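How a Robot Learns to Dust a Shelf
A guide to the Clurnel kit for readers aged nine and up
By Cameron Gillies
Updated 2 December 2021

Dust is made of very small bits of things: threads from clothes, flakes of skin, soil from shoes. It settles on any flat surface that is left alone. A person can clean a shelf in under a minute and think about something else while doing it. A robot has to be taught the same job one part at a time.

The Clurnel is a kit for teaching it. It is sold by a company called Sturnora, and it is meant for robots with two arms. The kit does not include a robot. It contains things for the robot to work on, things for the robot to work with, and a set of lessons that run in a program called Kudo.

What is in the box

The largest item is a small shelf unit with a metal frame and two boards, one above the other. It comes flat and is put together with screws. It is low enough to stand on a table, so that a robot's arms can reach both boards.

The second item is a duster with a soft, fluffy head. The fluff is a kind of fabric called chenille (say "shuh-NEEL"). Chenille is made from short threads that stick out all the way around a center thread. On a duster this gives many soft tips, and each tip can bend by itself when it touches something.

The third item is a packet of colored paper. Real dust is hard to work with in a lesson. It is too small for most cameras to see, and it floats away when someone opens a door. Paper torn into little pieces is easy to see against a pale board, and it can be picked up and used again.

The box also has a printed booklet of 26 pages. The first part covers building the shelf. The rest is for the adult who runs the lessons.

Holding the duster

A robot arm ends in a tool. The usual tool for picking things up is called a gripper. Many grippers have two fingers that slide or swing toward each other until something is caught between them. This is closer to a pair of tongs than to a human hand.

A duster is an awkward thing to grip. The handle is thin and stiff, while the head is wide and soft. If the fingers close on the fluff, they squash it, and the duster may turn or slide. If they close on the handle, the head is free to move, but the robot must hold the handle tightly enough to stop it from spinning. The first lessons in Kudo are only about this. The robot takes hold of the duster, lifts it, and puts it down again.

Later lessons bring in the second arm. A robot with two arms can hold an object with one gripper while the other reaches for it from a different side.

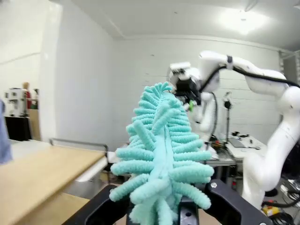
Why does the robot need two arms to use one duster?
One arm is enough for simple dusting. A second arm lets the robot change its grip on the duster, pass it from side to side, or hold the shelf still while the first arm works.

Passing an object between arms is called a handover. In a handover there is a short time when both grippers are holding on. If the first one lets go too early, the object falls. If it lets go too late, the two arms pull against each other. Kudo has a setting for the length of this time, and it starts at two seconds. The adult can make it shorter as the robot improves.

Seeing the scraps

A robot needs some way to know where things are. The Clurnel lessons can use a camera placed near the table, a camera fixed close to the gripper, or both. The two kinds show different things.

A camera beside the table does not move. It sees the whole shelf, and the shelf is always in the same part of its view. The problem is that the robot's own arm may get in the way. When the arm reaches for the lower board, it can hide the very scraps it is supposed to be sweeping.

A camera near the gripper moves with the arm. It gets a close view of whatever the gripper is facing. Its problem is that everything in its view shifts when the arm moves, and the robot has to work out where it is looking from. The fingers also take up part of the view.

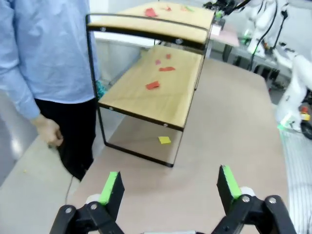

Paper scraps on both boards of the shelf, seen past the gripper's open fingers.

Bright colors help. A computer looks at a camera picture as a grid of tiny squares, each with numbers that stand for its color. A red scrap on a light wooden board gives numbers that are very different from those of the wood around it. A scrap close to the color of the board is much harder to find. Sturnora prints a short color chart in the booklet for this reason, and it suggests starting with red.

Scraps should not all be the same size. Large pieces are pushed along easily by the duster. Tiny ones may slip between the soft tips and stay where they were. A robot that has only practiced with large pieces will leave the small ones behind.

Moving along the board

The movement used in dusting is called a sweep, or a stroke. It starts at one place on the board and ends at another, and the head of the duster should stay in contact with the board all the way. Kudo describes a sweep with three settings.

Height is how far the duster is above the board. If it is set too high, the tips pass over the paper. If it is set too low, the robot presses on the shelf and may push it along the table.

Speed is how fast the duster travels. A fast sweep can flick the paper into the air. A slow one moves the paper gently, but it takes longer, and the lesson is timed.

Direction is which way the duster goes. On an open board, a sweep toward the nearest edge is the shortest. A rail at the end of a board blocks the paper, so it is better to sweep toward an edge that has no rail.

The top board is the easier one. The arm can come from above, and there is nothing over it to bump into. The lower board has the other board as a roof. The arm has to come in from the side or the front, keep the duster level, and avoid touching the metal frame. In the booklet these are treated as separate lessons, and the lower board comes second.

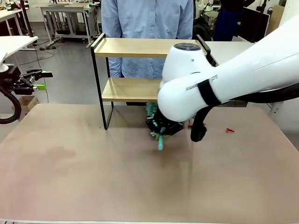 The robot's right hand in front of the lower board.

Bumps do happen. Most robot arms can measure how hard their joints are working. When an arm hits something, the effort in a joint rises quickly, and the program can tell the arm to stop. The Clurnel shelf is light, so a gentle bump may move it without much change in effort. The robot may then carry on as if the shelf were still in its old place. Small rubber feet are supplied to make the shelf slide less. In our trial at the Cinudach science workshop in June, they helped on a smooth table but made little difference on a rough one.

Where the dust goes

A sweep does not make dust disappear. It moves it. Paper that leaves the upper board may land on the lower board, on the table, or on the floor. A robot that cleans the lower board first will probably have to clean it again.

People usually know to dust from the top down. Someone told them, or they found out by doing it the other way. The robot has to be given the order as a rule, or else it has to be shown the job many times until the order becomes part of what it has learned. Kudo can work either way. In the rule method, an adult sets the order on a screen. In the showing method, the robot records the movements it is guided through and uses the recordings to make movements of its own.

The showing method takes patience. Sturnora advises more than 26 recordings for each board, with the scraps in different places each time. If the scraps are always in the same spot, the robot may learn to sweep that spot and ignore everything else.

It is useful to dust the shelf by hand before starting either method. Most people turn the wrist at the end of a stroke without noticing. They also lift the duster clear of the shelf before bringing it back for another pass.

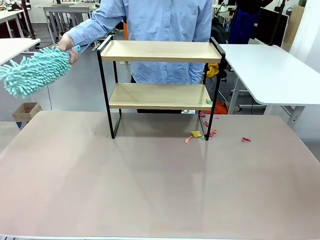 Both of these habits can be built into a lesson. The wrist turn is under "end of stroke" in Kudo, and the lift is under "return path." A return path that is too low drags the duster back over the board and can bring paper with it.

Checking the result

At the end of a lesson, the program compares a picture of the board from before with a picture from after. If patches of scrap color remain, the lesson is marked as partly done and the program shows where they are. This check only covers the boards. Scraps on the table are ignored unless the adult turns on the table option.

The check can be fooled. A scrap stuck in the duster's head will not show up on the board, so the program treats it as removed. It may drop off again during the next lesson. The duster should be shaken over a bin between lessons.

Limits of the kit

The Clurnel teaches one job on one shelf. A robot that does well on it will not be able to clean a bedroom. Shelves at home have books, cups and models on them, and these must be lifted or worked around. The kit has no lessons for that at present.

The shelf screws need a small screwdriver, which is not supplied. The chenille head can be washed by hand in cool water, and it must be fully dry before it is used with paper. Spare duster heads are sold in packs of two.

Robot arms can pinch fingers and can move without warning. An adult must be in the room when the arms are switched on, and the stop button should be within that adult's reach. Scraps are put out and picked up only while the arms are stopped.

Words used in this guide

Chenille: a soft fabric with short threads sticking out all around.
Gripper: the part at the end of a robot arm that holds things.
Handover: passing an object from one gripper to the other.
Joint: a place where a robot arm bends or turns.
Return path: the way back to the start of the next stroke.
Sweep: one movement of the duster along a board.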